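Zaki Wristed Tool Pair
Training and bench use
$2,235 per pair, left and right. Ships from Brunside.

Two instruments, wristed, for two-arm setups. Built for needle and thread work on tissue and tissue pads. Also sold to people who want to know if a machine can sew on a button. (Short answer, not unattended. More below.)

What you get
Zaki pair, matched
Storage tray with lid
20 spare jaw pins
Hex key
Setup card, one side, laminated

What it fits
Vodance bench arms, all current models. Older Vodance arms need the Siltton adapter, sold seperately. Not sure which you have? Look at the label on the base and email us the last 2 digits.

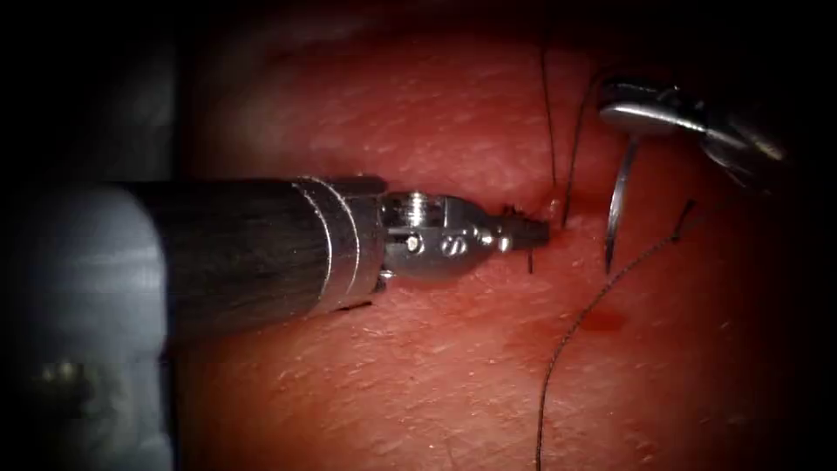 Needle in the right gripper, left jaws down at the thread.

Can it do chores?
We get this a lot. People see suturing and figure folding towels must be easy. Different problem. With a needle you have a person driving, one small work area, good light and a tool made for that one thing. Laundry is a heap. So is the sink. Same on a shop floor — picking up one known part over and over, fine, sorting a mixed bin with cords in it, still slow. If you want a helper around the house, don't buy these. Hazem Ait Brahim in our shop tried sock mending with a pair on the bench. One heel, 15 minutes, driving it by hand the whole time. It held. He could have done it at the kitchen table a lot faster. 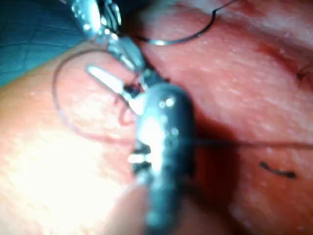

Thread is what keeps most chores out of reach for now, thread and anything else that goes limp. Cords, bags, bed sheets, apron strings. A program can plan around a rigid cup. Slack is harder, it shifts when you touch something else. Look at the big loop out on the left, so thin it nearly fades into the tissue, and both tools working right next to it. An operator has to keep track of that loop plus the curved needle. Teams using our tools for automation work mostly start with one step, needle handoff or pulling through, and leave the rest to the operator. Good place to start.

Care
Wipe down after every session. Don't soak the wrist. Check the pins before you mount. Jaw feels gritty, stop and send it in.

Not included
Arms, controller, needles, suture, pads.

Returns
Unused pairs only, tray unopened. Call first and ask for Yanti Menon in orders. Repairs and adapter questions go to Ehab Tahiri.

Page updated 09/07/2026. Price is for the pair, we dont split them.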